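Walking the River: Our Field Trip Project in Mirnow
Project report by Valentin Vasseur and Vilmos Gál
16/11/2023

Why we picked Mirnow

We wanted a town small enough to cross on foot but old enough to have layers, and Mirnow has layers everywhere! It began as a ferry crossing, grew a wall, lost most of the wall, and now has 4000 people and a very good bakery. Our question was simple: can a visitor still follow the old trade route from the ferry landing to the market using only what's left on the street?

How we did it

We spent 3 days there in August, staying at the Saavedra guest house near the bridge. Each morning we walked the route with a copy of the old harbour map, marking every place where the street and the map agreed. In the afternoons we talked to people. Vilmos did most of the talking (he's far braver than me) and I took notes. Over supper we sorted the day's notes into piles and argued about them, usually until quite late.

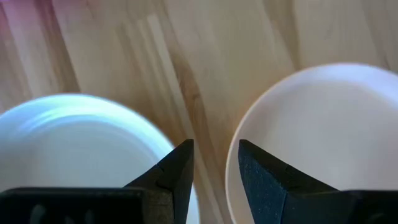 Figure 1. Two plates on a wooden tabletop.

What we found

The lower part of the route is wonderful. From the landing, the lane bends exactly where the map says it should, and you can still see iron mooring rings in the wall, now a full street back from the water. The river has been pushed back by infill, so the old harbour is underneath the bus stop. We loved that.

The middle is harder. A fire cleared the houses between Sirberg Gate and the grain hall, and the rebuilt streets are straight and wide. We lost the trail for 30 metres and only picked it up again from a worn boundary stone with a ferryman's hook carved on it.
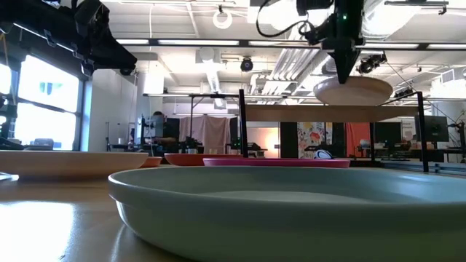

The upper part was the biggest surprise. We expected the market square to be the end of the route, but the lane carries on behind the church and climbs to a row of salt stores. Neither of our guidebooks mentions them. One has its original doorway, low enough that Vilmos hit his head on it twice.

What we'd change

We should have gone at low water, when more of the landing steps are uncovered. We'd also colour-code the map before leaving home, as doing it on a windy quay was a nightmare. Next time we hope to follow the salt road on to Trernix.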